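Trinbridge Graduate Program in Communication and Organizations
Handout for Session 3: Reading and Writing the Welcome Packet

Before we begin

Please have this in front of you during the session, on paper or on a screen, whichever you prefer. There is space at the end of most sections in the printed version, and I do hope you'll scribble in it. I've taught this session in a few different forms over the years and the handout has grown each time, so don't feel you need to have read every word before we meet. The parts on sequence and on tone are the ones we'll lean on most.

Our subject is the material an organization sends to people who have just joined it, or are just about to. Think of the letter that comes after you've accepted a place on a course, the email with parking directions for your first day at a new job, or the folder somebody hands you at the front desk. We tend to treat these as housekeeping. I'd like us to spend a whole session treating them as serious writing, with a reader, a purpose and plenty of ways to go wrong.

1. Who is reading?

A newcomer is an unusual reader. She is paying close attention (more than anyone will pay to your annual report, I'm sorry to say!) and she knows almost none of your vocabulary. She doesn't know which building people mean when they say "upstairs." She doesn't know whether "optional" means optional. She may be reading on a phone at a bus stop, with a parent or a partner looking over her shoulder and asking what time they're supposed to arrive.

She is also reading for clues. Every sentence tells her something about what sort of place she has joined, whether or not the writer meant it to. A packet that begins with a page of penalties for late forms says one thing. A packet that begins with a map says another.
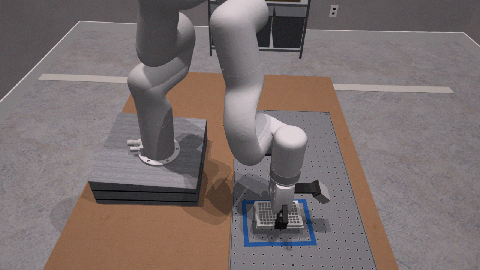 So the first exercise is a simple one. Take the packet you received when you joined this program and mark every word or phrase that you didn't understand on first reading. Include abbreviations, room names, job titles and the names of online systems. Then mark the ones you still don't understand. Most groups find a handful of the second kind, and people are usually relieved to learn that their neighbor has circled the same ones.

2. Sequence

We'll work with two packets side by side. The first is the old Darkley packet, which ran to 832 words before it gave the date of orientation. The second is the revised version, at 299 words in total, with a link to everything else. I've kept both in the shared folder with the original headings in place.

Read the old one first and try to be kind to it. Everything in it was put there by someone with a good intention. There is a greeting, then a history of the department, then a paragraph on computing accounts, then a reminder about immunization records, and then, tucked in between the library hours and the bicycle policy, the time and place of the event that the whole letter was written to announce.

The revised packet answers questions in the order a newcomer would ask them:

When is it?
Where do I go?
What do I bring?
Can I bring someone with me?
Who do I contact if I can't come?

After those come the things that can wait. I find it useful to write the questions down the left side of a page and fill in the answers afterward, and I'd encourage you to try it even if it feels a little childish. If you have an answer left over with no question beside it, that answer probably belongs in a different message, sent later on, when somebody will want it.

A note on schedules. A tentative schedule is perfectly fine to send, and people are generous about changes when they've been warned. Say that it's tentative at the top, and say when the final one will come. What causes trouble is two schedules in circulation that both look final. Put a version date on yours, please, every time. 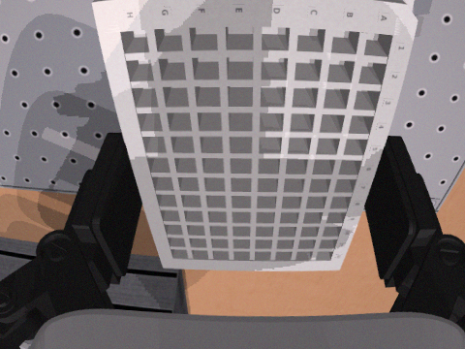 Rack with eight columns and twelve rows of openings; letters H to A along the top border.

3. Tone

Warmth is harder than it looks, and I say that as someone who overdoes it. The old Darkley packet used the word "excited" 7 times. By the third or fourth time a reader stops believing it, and by the end she may wonder what everybody is so nervous about.

In the seminar we'll compare opening lines from several packets, including the one from Kundico, a company that brings in a large group of new staff each July. Its opening gives the reader's start date, says who will meet her at the door, and mentions that lunch is provided. There isn't a single adjective of feeling in it, and yet every group I've taught has called it friendly. I'd like us to talk about why. My own view is that being told who will meet you at the door is a very comforting thing, but you may well see it differently.

Some points to look for as you read:

Does the writer use "you," or does the reader appear as "all incoming students"?
Are requests put as requests, with a deadline that a person can find again later?
If family or friends are mentioned, is it clear which events they can attend?
Is there one name or office to write to, or a choice of five? 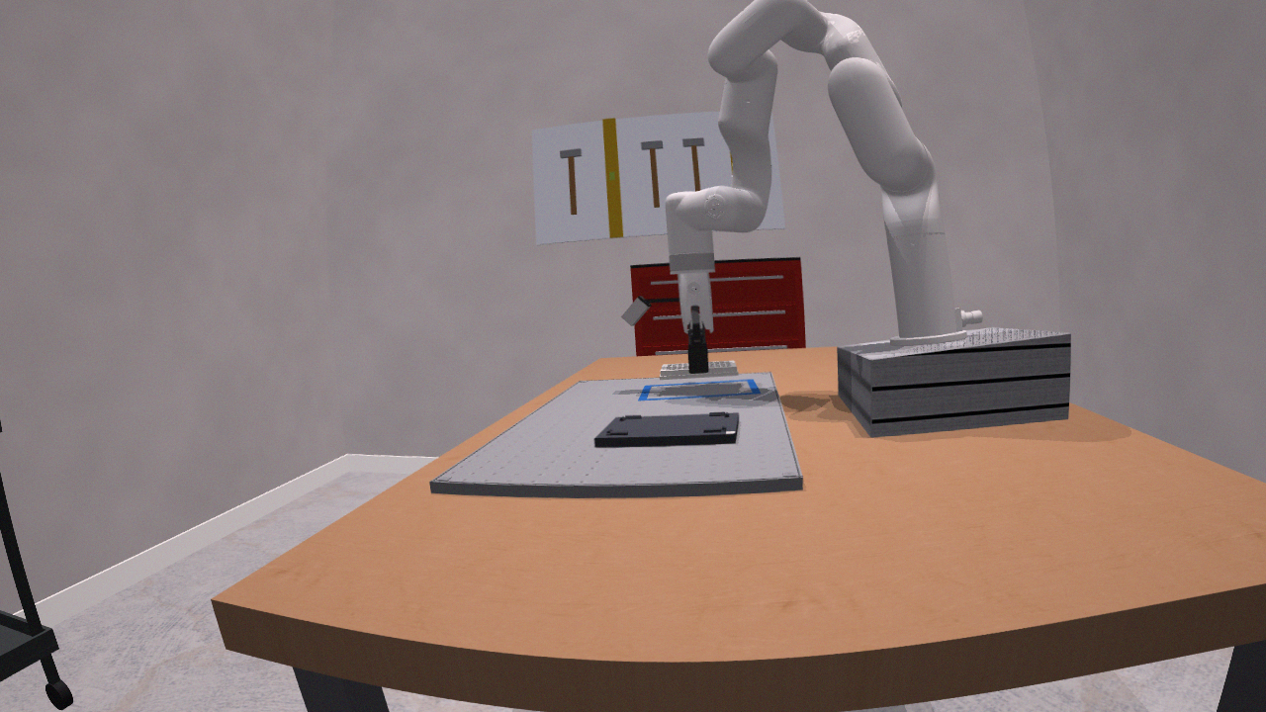

4. The Negri exercise

For the second half of the session you'll be in groups of 3. Each group receives the same untidy bundle of notes from the Negri Center, which is planning a one-day orientation for adult evening students. The notes disagree with each other in places, as real notes do. One gives the start as 9:00 and another as 9:30. The room is listed under an old name and a new name. Lunch is promised in one note and missing from the others.

Your job is to produce a welcome message that fits on one page. Where the notes disagree, don't guess. Write down the question you'd need to ask, and who you think would know. I'll collect those questions along with the message, and I'll read them just as carefully as the message itself.

Please agree early on who is typing. Groups that leave this until the end tend to have a lovely conversation and half a page.

5. For next time

Bring a revised version of your group's message, with a short paragraph from each of you on one thing you cut and where it ought to go. Half a page is plenty. You're also welcome to bring a welcome letter from outside the university: a gym, a choir, a day care, a dentist. Remove any personal details before you share it with the group.

Revised messages are due by noon on the day before we meet, in the shared folder, under your group number.

Handout last updated January 17, 2025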